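# Teaching two arms to fold a T-shirt

Project report, Clémence Coste and Ginette Rey

## 1. Goal of the project

In our project we wanted to show a folding task to a two-armed robot by remote control. One person moves two small leader arms with the hands, and the robot arms on the table copy the movement. We call our setup Furirix. The leader arms were lent to us by the company Carré until March.

The plan was to record 100 demonstrations. We finished 30 of them with a quality that we accept.

## 2. Grasping the cloth

The most difficult part was the sleeve. The operator has to bring the finger tips under the fabric before closing them, and from the side view it is hard to judge the depth. For this reason we worked mostly with the wrist view, where the double seam of the hem gives a good orientation.
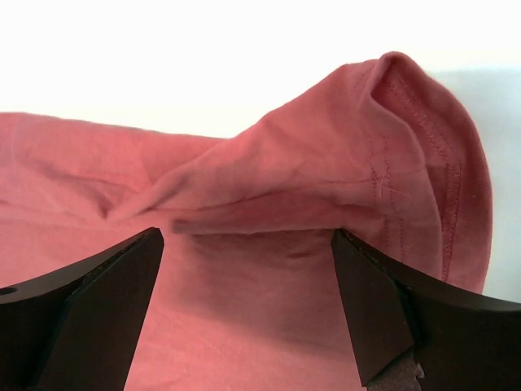

## 3. Recording the demonstrations

Ginette operated the arms and Clémence started and stopped the recording. After each 20 minutes we exchanged the roles – the shoulders become tired quickly, and then the movements are less smooth. We kept the same order of folds in all demonstrations, so the data would not contain two different styles.

With two arms, one gripper can hold the cloth while the other waits near the next grasp point. At the beginning we moved both at the same time, and this pulled the shirt out of its position. 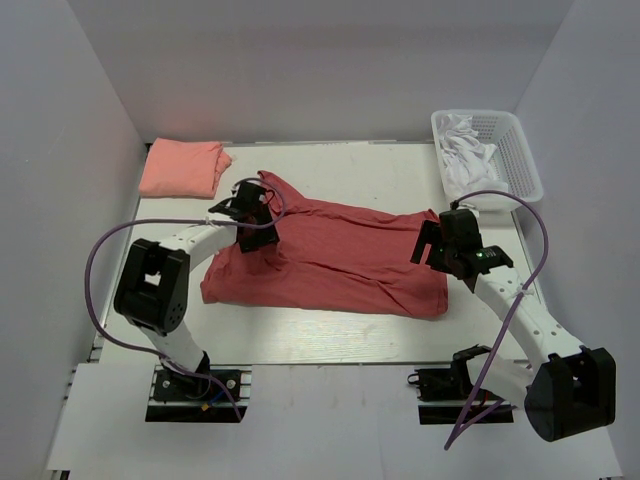 *Figure 2: The left gripper holds a fold of the red T-shirt, the right one is open near its edge. A folded pink garment lies at the back.*

## 4. Open points

The purple cables should get a better guide along the arms. We also want to repeat the recording with an operator who did not practice before.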